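Le jour où le bras gauche a continué tout seul

Silvan Zwahlen arrive à l'entretien avec un cahier, deux connecteurs dans un sachet et une bonne humeur communicative. Il travaille chez Tondley, où il s'occupe de la maintenance des cellules à deux bras, et il a accepté de revenir en détail sur la panne de novembre. Quand on lui demande s'il en garde un mauvais souvenir, il rit : « Un mauvais souvenir ? C'est la panne la plus intéressante que j'aie vue ! Bon, sur le moment, j'étais blanc comme un linge. »

Les faits d'abord. Peu après 16 heures, pendant une série de manipulations à deux bras sur une feuille cartonnée, le bras droit se fige. Le bras gauche, lui, poursuit son mouvement. Les deux pinces tenaient la même pièce, et la feuille se déchire en travers. Silvan était à côté, la main à portée de l'arrêt d'urgence. « J'ai frappé le bouton, tout s'est arrêté, personne n'a rien eu. Mais entre le moment où le bras droit a lâché l'affaire et celui où j'ai appuyé, l'autre a tiré pendant presque une seconde. Une seconde, avec un bras de cette taille, c'est long. »

Ce qui l'a frappé ensuite, c'est le journal : rien, pas une ligne rouge. Le logiciel de supervision, Hoani, affichait les deux bras comme actifs. « J'ai relu trois fois, j'ai cru que j'avais ouvert le mauvais fichier. Pour Hoani, tout allait bien. Le bras droit répondait encore, il renvoyait gentiment sa dernière position connue – toujours la même, évidemment ! »

L'enquête a duré une bonne semaine. La première piste était l'alimentation, et Silvan l'a suivie avec ardeur : mesures de tension au démarrage, en charge, à l'arrêt. Rien. La deuxième était la température des moteurs. Rien non plus. C'est en rejouant la trajectoire à vitesse réduite qu'il a remarqué un détail : le défaut ne revenait que lorsque l'avant-bras partait loin vers le centre de la table, poignet tourné. « Là, j'ai su que c'était un câble. Je n'avais aucune preuve, mais je le savais, et j'étais déjà content. »

Le câble de données passait trop court au niveau du coude. En extension, il tirait sur son connecteur, et un contact s'ouvrait par intermittence. Pour le prouver, il a fallu répéter le geste 400 fois, avec une sonde sur la ligne. Le défaut est apparu 8 fois. « Huit sur quatre cents, vous vous rendez compte ? On peut travailler toute une matinée sans rien voir. Et puis ça tombe au moment où les deux pinces tiennent quelque chose. »

Restait la question qui le passionne le plus : pourquoi l'autre bras n'a-t-il pas réagi ? Chaque contrôleur surveillait sa propre liaison, mais aucun ne vérifiait que les mesures de son voisin étaient fraîches. L'équipe a donc ajouté un horodatage à chaque message. Si une position date de plus de 40 millisecondes, les deux bras s'immobilisent ensemble et il faut un réarmement manuel pour repartir. Hikoteck, qui avait fait l'intégration, a fourni des câbles plus longs et de nouvelles attaches. « Ils ont été très bien. Je leur ai envoyé mes courbes un soir, j'avais une réponse au petit-déjeuner. »

Les attaches, justement, il en parle avec une vraie gourmandise. L'ancienne serrait le câble au ras du connecteur, la nouvelle lui laisse une boucle. Avant chaque reprise, il amène maintenant les bras à la main dans leurs positions les plus éloignées, moteurs coupés, et suit le câble du doigt sur toute la longueur.
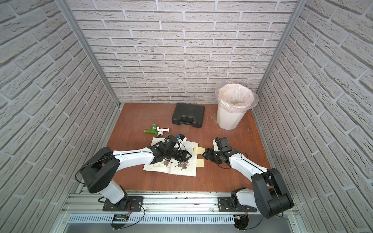 « Le papier, c'est redoutable comme matière d'essai, reprend-il. Une page, ça ne pèse rien, ça plie, ça glisse, et si les deux pinces ne sont pas d'accord, elle le montre tout de suite. Un bloc de métal aurait encaissé, et on aurait peut-être continué longtemps avec ce défaut. » Il a d'ailleurs conservé la feuille déchirée, glissée dans son cahier, et la sort volontiers pour les nouveaux.

La procédure a changé aussi. Personne n'approche les mains tant que les deux voyants de liaison n'ont pas été relus, et l'arrêt d'urgence est testé à chaque prise de poste. Sur le site de Hadside, où tournent des cellules du même type, une vérification a révélé deux autres câbles montés trop court. « Ils n'avaient pas encore eu de panne. Ça, franchement, c'est ma plus belle journée de l'année ! J'ai appelé tout le monde. »

Tout n'est pas réglé. Le nouvel arrêt commun se déclenche parfois pour un simple retard du réseau, et les opérateurs s'en plaignent. Silvan les comprend, mais refuse pour l'instant d'allonger le délai. Il préfère chercher d'où viennent les retards – il soupçonne un commutateur vieillissant, et il a déjà réservé la cellule pour le débrancher et voir ce qui se passe.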